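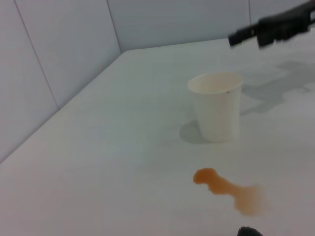
White cup on a pale worktop.

Grineveo sailing gloves, long-fingered, reviewed by Soledad Nakamura

I've been sailing dinghies out of Plellarport for more years than I care to add up, and in all that time I don't think I've ever had a pair of gloves see out a full season (my mainsheet hand is murder on them). So when the chandlery had the Grineveo long-fingered pair in back in November I thought, well, why not, and treated myself!

They've now done over 180 hours afloat, most of it in the winter series and then the spring open meetings, and I have to say I'm very taken with them. The palm is a double layer right where the sheet runs, the stitching is still all there, and my hands have come ashore without a single blister, even after that long, blowy Sunday when we squeezed in three races back to back and everyone else was moaning over their tea.

Now for the grumbles. The sizing is on the small side, so do go up one if you're between sizes, and the wrist strap has a habit of picking up bits of fluff and weed and then not wanting to stick. I give mine a going-over with an old toothbrush, which does the trick. They're also slow to dry, so hang them up as soon as you're home!

My old Paulauskas pair were softer from the first day, I'll admit, but they'd gone through at the thumb by Easter. I've already ordered a second pair of the Grineveos for my crew, who has been borrowing mine quite long enough.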